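On the Arrangement of a Working Room

The purpose of this entry is to set out how the long room has been arranged, as several readers have written to ask. It replaces the note posted in October, which dealt only with the shelving and is now out of date.

The room was taken over from a tenant who had used it for paper storage. At that time it held 363 flat boxes and very little else, and the clearing of them occupied the better part of two weeks. Most went to the depot at Valetard. Those in sound condition were kept, and six remain in service for cables, stationery and the post.

The first decision concerned the floor. It had been proposed that partitions be put up to divide the length into separate bays. The proposal was declined. Daylight would have been lost at one end, and the quotation received from Panasiuk came to 700 before fitting. The room has therefore been left open from one end to the other, and furniture is placed along the sides wherever possible.

The second decision concerned the brick. A coat of white paint was considered, to match the ledge and ceiling over it. A small patch was tried behind a cupboard and was not liked. The brick has been left bare. It sheds a little dust, and desks placed against it should be wiped at the end of each day with a dry cloth.

Desks are to be kept clear except for what is wanted that day. One lidded box is permitted on each. Papers should not be left on chairs, a rule which the author of this blog has broken as often as anyone. Chairs were ordered from Kevico in two batches, the second of which arrived without its screws. Those in use have a high mesh back, which suits a warm room better than padding does. The armrests catch on the underside of the lower desks, and the chairs must be turned sideways before being pushed in.

Small side tables have been added where there was space for them against the wall. They are intended for cups and for the telephone, and their tops are to be kept free of files.

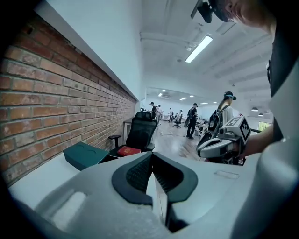
The brick side of the room, with the green box on the desk and something red left on the chair.

Two matters are outstanding. The lighting is strong enough for close work but is considered harsh by those who sit under it in the evening, and dimmer fittings are being priced. The floor shows marks where the chairs are turned, and mats have been requested from the Jadadia warehouse. A further entry will be made when they have been delivered.

Posted August 4, 1999

Comments (4)

I am glad you kept the brick. We painted ours and have regretted it every winter, it flakes off in sheets.

Could you say what height the desks are? We have the same trouble with armrests and are thinking of raising ours on blocks.

Dry cloth is right. A damp one just turns the dust to paste and it gets into the joins of the desk.

Are any of the flat boxes still to be had from Valetard? I would take a dozen.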